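Workshop notebook, Lolmont back room
05/02/2024

Quiet Monday, so I finally gave the break corner the attention it has been asking for. The Zalten order is held up until the dye lot arrives, and I would much sooner spend a slow day on something useful than sit and look at an empty loom. I also wanted to go on with the rag test, the one that started in October when we wove up all those thrum ends into towels and wondered whether anybody would ever want to dry a dish with one.

The cloth on trial today is from warp 3478, the odds-and-ends warp. Browns, grays, a blue I was sorry to run out of, cream, rust, and that muted green left over from the Perico blankets. I know a few of you thought the stripes were too narrow when it was on the loom, and I had my doubts too, but folded up in the hand they settle down very nicely and I've grown quite fond of them.

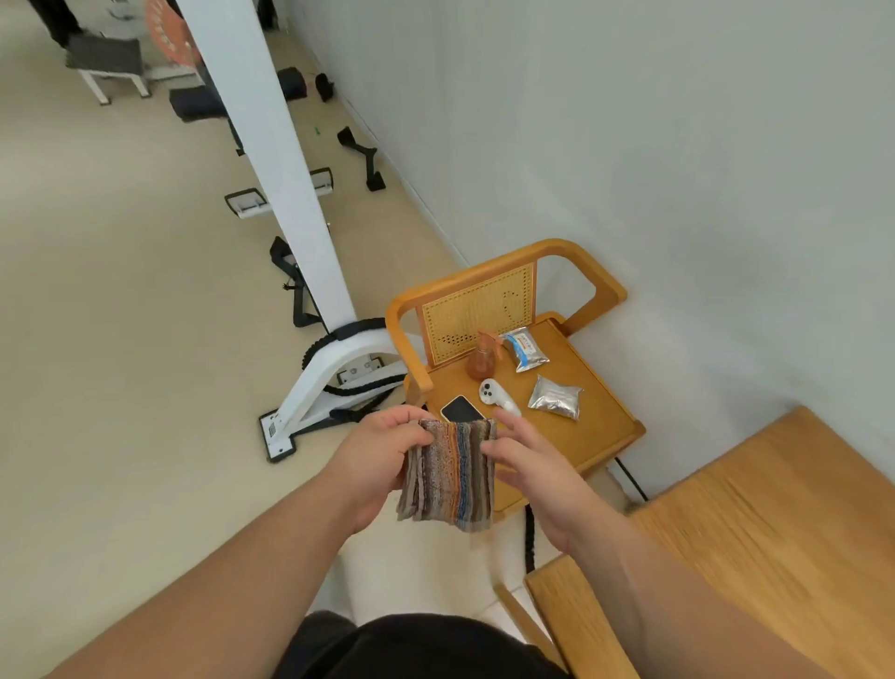 The edges are where I'm less happy. They're frayed and a bit uneven, and I put that down to my own impatience, because I left them raw when I should have hemmed them before the first wash. Next batch gets a proper hem, turned twice, even if it means an extra evening at the machine. I'd also like to try a closer sett along the last inch on each side and see if that holds the line better.

The bentwood chair with the rattan back is still collecting everybody's things, by the way. The amber spray bottle I don't mind, it's handy there while the table is being done, but please come and get your game controller, and the packets too if they're yours. The rattan has a few small holes in it now - I have a hank of cane put by from the Foulkes job that might do for a patch, if the color isn't too far off. Remind me, I'll forget.

On to the table, then. I like that table more every year. The oak is light, but the grain has those long dark streaks in it, and it's easy to mistake a streak for a stain and go on rubbing at it for far too long (I have done this more than once). The smudges toward the middle are another matter, and they were what I was after. My method is a folded square, palm flat, fingers spread, going with the grain, and then turning to a fresh side of the cloth.

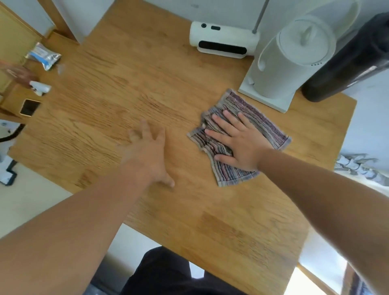

Entered by the towel bench, Lolmont workshop
Filed under: rag tests, warp 3478

I worked toward the back edge, where the heater and the kettle live. Could we think about whether they need to be such close neighbors? There's a shelf by the yarn store that would suit the kettle perfectly well, and then we'd have the full depth of the table for laying out samples.

Notes on the cloth itself, before I lose them. It bunches and creases when you lean on it, more than the plain gray ones do, and I think it's simply too soft in the weft for a wiping cloth. For drying hands I expect it will be lovely. I'd call it a hand towel and stop pretending otherwise.

Still to do: hem 2 of the finished ones for comparison, look up the sett for the October batch in the old book (page is marked), write to Zalten again about the dye lot, find the cane.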